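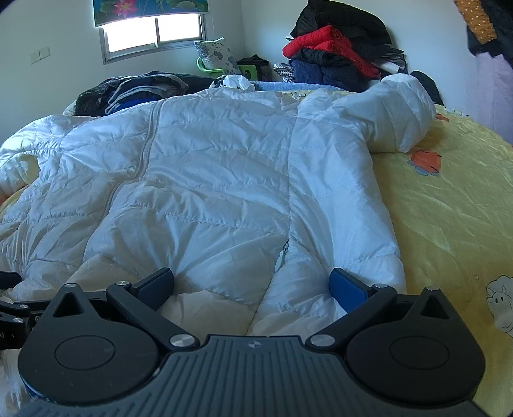

Fig. 1. White quilted puffer laid out on a bed, front placket running on the diagonal.

Search this course Search Go

Caring for Clothes and Textiles, Unit 6: Padded and Quilted Garments
Posted 7 February 2025 by Sang-wook Yang

Okay, puffers. I promised in December that we'd get to these before everybody packed theirs away, and I've had more questions about padded jackets than about wool and silk put together. These notes cover what I went through in class plus a few things I skipped when we ran out of time. Bring a padded jacket to the next session if you own one — any color, any age, any condition (the sadder ones are more fun to work on!).

Start by laying the thing out

I know it's tempting to grab a jacket off the hook and fold it in midair. Please don't, at least not while you're learning. A bed is my favorite surface for this, because a table is almost always too narrow once the sleeves go out. Lay the jacket down and look at it before you touch anything. The one in Fig. 1 has a sleeve folded over on the right and all sorts of creases fanning out from low in the middle, which tells me the cloth is under some pull there. Find where the pull comes from and let it go first. If you smooth from the outside in, you just push the wrinkles around and get annoyed.

Read the stitching

The stitched seams split the jacket into panels, and each panel holds its own share of the filling. Run your flat hand along one panel at a time, following the quilting line. You're feeling for clumps and for thin spots. Thin spots usually turn up at the elbows, the shoulders (backpack straps!) and the seat of the longer coats. Write them down on your record sheet. I'd like a little sketch too, and it really doesn't have to be a good one.

Some of you asked whether wrinkles in the shell mean it's worn out. No. Thin shiny fabric puckers along every stitch line, and that's how a quilted seam sits when the panels on both sides are padded. What I'd worry about is stitching that has pulled into visible holes, or filling poking through.

Zippers and pulls

Check every one. Side zippers get forgotten because they hide in a seam, so look for the pull. Hold the fabric flat with one hand and move the slider with the other. If it sticks, rub a bit of plain candle wax on the teeth and try again. For washing, close everything. For folding, I close the front and leave the pockets alone, but my sister does it the other way and her closet looks better than mine.

Washing, the short version

Read the label first, and if it disagrees with me, the label wins. After that: gentle cycle, cool water, a small dose of liquid detergent, and an extra rinse. My own machine goes up to 1000 on the spin dial and I set it to 450 for padded things. Then low heat, lots of patience, and stop to break up the clumps by hand. White jackets show every ring of leftover soap, so don't be shy about that second rinse.

Folding for the shelf

1. Front closed, jacket face up, collar away from you.
2. Straighten both sleeves, then bring each one across the body so the cuffs point toward the opposite hem.
3. Press the air out gently with your forearms, starting at the collar.
4. Fold the bottom third up, then fold again to meet the collar.
5. Put it somewhere it can breathe. I don't love vacuum bags for a whole season — I've had down come out of them looking like a pancake, and it took two days to recover.

If you'd rather hang it, use a wide hanger and close the zipper all the way so the front doesn't sag.

For next time

Read the Huet handout on fillings, pages one to four. The Iltstead samples are in room 303 if you want to handle them beforehand, and please put them back in the right envelopes (down and polyester got swapped last term and I graded a whole stack of sheets before I noticed). Record sheets go in the tray outside 767.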